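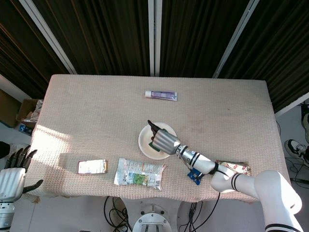 4.2 Tabletop trials with the Brukus hand kit

We tested the Brukus kit as it is sold: two five-axis hands, the wrist adaptors, and the Estance control software with its default settings. Our interest was in what a small lab could do with it in the first month, before anyone has had time to write clever code of their own. The answer, we are pleased to report, is a great deal!

Figure 3. The kit fitted to our two-armed platform during the household goods trials, with the right hand over the plate.

The goods were chosen to be awkward in different ways. A toothpaste tube has a stiff cap and a soft body, a small flat box gives the fingers very little edge to work with, and clear plastic packets crinkle, shine and change shape as soon as they are touched. Many grippers we have tried before, the Alemneh two-finger model among them, did well on boxes and poorly on everything else. We kept a textured cloth on the table throughout, as smooth tops make sliding grasps look better than they would be in a real kitchen.

Over July we logged 3,696 grasp attempts, of which 1,437 were on soft packaging. Each operator had 15 minutes of practice before their first logged attempt. Ourania Theodorakopoulos, who ran most of the early sessions, found the separate control of the index finger the most useful feature by far, and we agree with her (it is a joy to use). Being able to hold it clear while the other fingers close makes reaching over a plate rim much easier to plan.

We do have complaints. The Estance manual covers calibration in a single page, and the order of the steps is wrong in one place. Cable routing is left entirely to the buyer; we settled on a loose loop at the forearm, after a tighter run kept tugging at the wrist. A further 585 attempts were made with the Bistico fingertip covers and are treated separately in Section 4.3.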